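My project was supposed to be simple: figure out which homemade cleaner gets old grease and grime off tile grout best, write it up, done. It took me most of a semester and I still have opinions about baking soda that my roommates are tired of hearing.

## How I picked the topic

We have a rental on Wultby Street with a kitchen floor that was probably white once. The landlord said the grout was "naturally that color." I didn't buy it, so I scrubbed one little line with an old toothbrush and, well, it was not naturally that color! That one clean stripe bugged me every single morning until I decided I might as well get class credit for it.

## What I tested

I went with 4 cleaners:

- baking soda paste with warm water
- white vinegar, straight from the jug
- Grirar oxygen powder
- Jirno degreaser spray

Never mix these, by the way, just use one at a time and rinse in between. Vinegar can also eat away at grout that isn't sealed, so I only used it on loose sample tiles and kept it off the real floor.

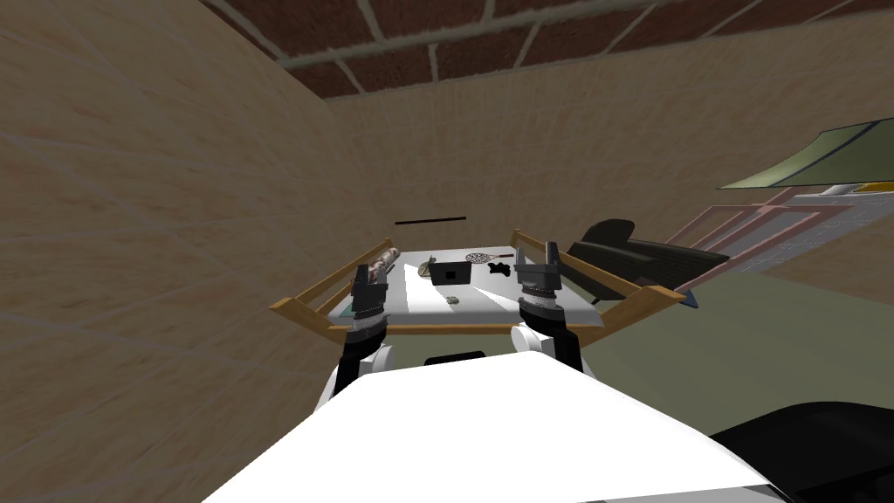 Getting the samples dirty evenly was harder than getting them clean. I mixed used cooking oil, coffee grounds and potting soil, brushed it on, and let everything sit over a weekend. My first batch was ruined because I stacked the tiles and the gunk all slid to one side. After that I laid them flat on a shallow tray like the one between the two grippers in the picture above, and it made carrying them out to the porch so much easier (buy two, you'll want the second one for rinsing).

I cut up 79 sample tiles from a box of leftovers I got at Güneş, the discount tile place by the bus station. A few cracked, mostly my fault.

## Scoring

Every tile got the same brush, the same number of strokes and a rinse. Then I took a close-up and used a free color tool to see how near the grout was to a clean sample. I ended up with 881 readings, which is a silly number of readings for a dirty floor, but once I had the spreadsheet going it was hard to stop.

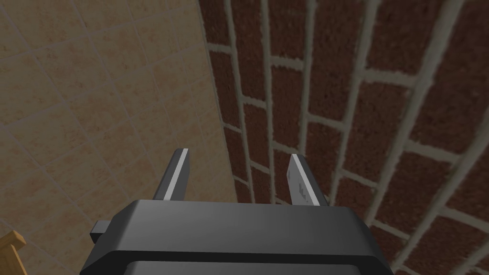
The oxygen powder won, and it wasn't close. You do have to leave it alone for a good fifteen minutes, though, and I kept wanting to start scrubbing early. When I did, the scores dropped way down and it was barely better than plain paste.

Jirno was great on the oily part and pretty bad on the coffee. Baking soda came in third, but it's cheap and it doesn't smell like anything, so I'd still use it for a weekly touch-up. Vinegar was last. It left a dull look on some of the tiles too, and I'm done with it for floors.

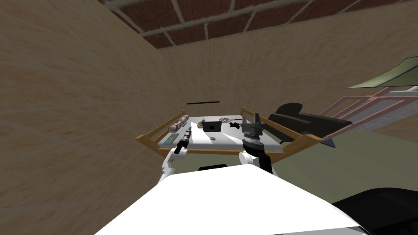
The brush mattered more than I planned for. Halfway through, my first one went soft and the scores started sliding for all the cleaners, so I had to throw out a whole Sunday of work and redo it with a new stiff nylon brush. By the end I figure I'd done about 2,000 strokes on the second batch alone. My wrist noticed.

## What I'd change

- Wear knee pads from day one
- Swap brushes on a schedule
- Have somebody else apply the cleaners so I don't know which is which when I'm scrubbing
- Test sealed and unsealed grout separately

I also want to try a small steam cleaner if I can borrow one. The kitchen floor is done except for the strip under the fridge, and that has to wait until one of my roommates helps me move it.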